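Komo Bench Practice Set for Small-Part Handling
Tivden Supply > Robot Cells > Rules and Records

$199 per set
In stock, ships from our Clostcombe warehouse
Page updated July 13, 2018

The Komo Bench Practice Set is a written set of working rules for one robot arm at one bench, handling small loose parts such as gears, rings and spacers. It comes as a binder, a wall card and a pad of check sheets. It is meant for teaching labs, toolrooms and small shops that already have an arm running and want everybody who uses it to set it up, check it and leave it in the same way.

Most cells of this size have a risk assessment in a drawer and a few habits that get passed on by word of mouth. The set covers the part in between: what the operator does at the start of a shift, what may be on the bench while the arm is powered, how the gripper and cables are looked after, and what gets written down.

What is in the binder

Section A covers the bench. The work surface should be matte, level and fixed so it can't creep under the arm. Pick a color that contrasts with the parts. White gears on a dark surface are easy to find for a person and for most cameras, and a part that has been left behind shows up right away. Anything that isn't needed for the job comes off the surface before power goes on, including pens, tape and spare fasteners.

Section B covers parts. Each job gets a parts list with a spot for each part and a rule for what to do when one is somewhere else. The rule we print is simple: stop the arm, move the part by hand, start again from the last safe position. Don't nudge parts with the gripper unless the program was written for it. Gears need a little extra care because the teeth can catch a fingertip or a neighboring gear, so the sheet asks for open space on both sides of the part, wide enough for the fingers to come down without touching anything else.

Section C covers the gripper. Finger faces are checked for wear, for grit and for bits of material picked up from earlier parts. A rough gripping face holds a small part better than a bare one, but it also loads up with dust, and a loaded face lets go sooner. Clean with a dry brush first. Use a solvent only if the finger maker allows it. We set the full inspection at 2000 grip cycles, with a quick look at the start of every shift. If your finger maker gives a shorter interval, follow that one and write it on the wall card.

The approach rule is also in Section C. Fingers open fully before they come down over the part, and the arm pauses above the part long enough for the operator to see that the tips are clear on both sides.
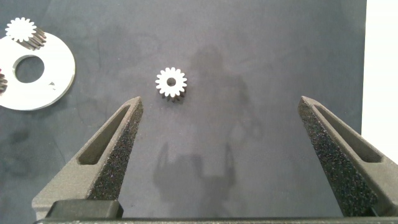

Mohit Bhardwaj: We run the approach pause in our training cell and the students want to drop it as soon as the program works. Does your set allow that, or does the pause stay in for good?

Reply from Tivden: It stays in for training use. For a production job you can shorten or remove it, but the binder treats that as a change to the program. It needs a signature on the change page and a run at reduced speed before the arm goes back to normal speed. Page C-7 has the wording.

Section D covers speed and reach. Teaching and first runs are done at reduced speed with one person holding the stop device and doing nothing else. Hands stay outside the marked zone while the arm is powered. If somebody has to reach in to set a part straight, the arm is stopped by the protective stop or the enabling device. A pause in the program does not count as a stop, and the wall card says so in large type.

Section E covers cables, and we get more questions on this section than on all the others. Grippers, cameras and force sensors are often added to an arm after it was bought, so their cables run along the outside. That is acceptable if it is done with some thought. The binder asks for these things:

Leave enough slack for the wrist to turn through the full range the job uses, and no more than that. Move the arm slowly to each end of the range with the program off and watch the cable the whole way.

Tie cables to each other and to the arm at fixed points. Ties should be snug without pinching. A tie that can slide along the bundle is not a fixed point.

Check every open loop against the parts on the bench. A loop that clears the surface at the home position may drag through the work area at the pick position, and it can knock over or carry off a small part.

Protect the cable with sleeve where it rubs, and look at the sleeve as part of the shift check.

Keep loops out of the camera's view of the part if the job depends on a camera.

Stand where you can see the wrist from the side when you do this check. From above, a loop and the part next to it can look as if they touch when there is a fair gap between them, and the other way around too. 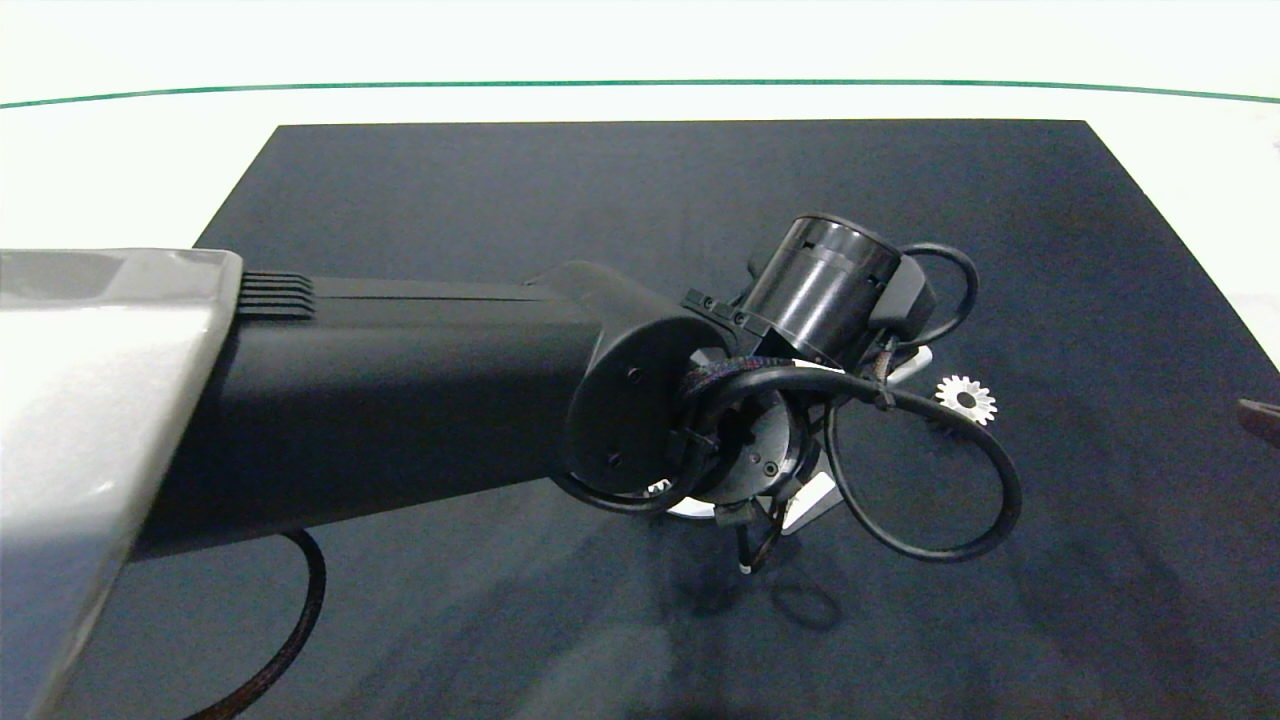

Check sheets

The pad has 100 sheets, one per shift. Each sheet takes a name, the time, the job number and a mark against each line. There is a box for things that were found and put right, and another for things that were found and left. The second box has to be empty before the arm runs in automatic. We kept the sheet to one side of letter paper so it fits on a clipboard next to the controller.

Refill pads are sold separately under the same stock number with an R at the end. You may also copy the sheets for use at the site that bought the set.

Wall card

Printed both sides, laminated, with corner holes. The front has the start, stop and reach-in rules. The back has space for your own numbers: reduced speed limit, inspection interval, payload with the gripper fitted, and who to call. Use a permanent marker. Dry erase will rub off within a week or so.

What the set does not do

It is not a risk assessment and it does not replace one. It does not certify your cell to any standard. If your arm falls under ISO 10218 or a local rule, those documents come first, and the binder has a page where you list the ones that apply to you. If a line in our binder conflicts with your arm's manual, cross our line out, write the manual's requirement next to it and initial the change. Customers sometimes ask if they are allowed to do that – yes, please do.

The set is written for a single arm with a two-finger gripper. Most of it carries over to suction tools, but Section C will need rewriting. It does not cover arms mounted on mobile bases, sharp or hot parts, or two arms sharing one surface. For shared surfaces see the Bailly Shared Bench Supplement, which is sold as an add-on and assumes you already own this set.

Changes in this edition

The cable section has been split off from the gripper section and is longer. The reach-in rule now names the protective stop and the enabling device separately. The old advice to wipe finger faces at the end of each day has been moved to the start of the shift, so the person who is going to run the arm is the one who sees the fingers. Page D-2 had a wrong cross-reference to the parts list and has been corrected. Owners of the previous edition can ask for the changed pages at no charge; send the serial number from the inside cover.

Ordering

Orders placed before noon ship the same working day. Binders are returned for a full refund if the pad is still sealed. Schools and training centers can order by purchase order, and a plain text copy of all rules is included for sites that keep their documents electronically. For questions about a rule, write to the Komo desk at Tivden and give the page number.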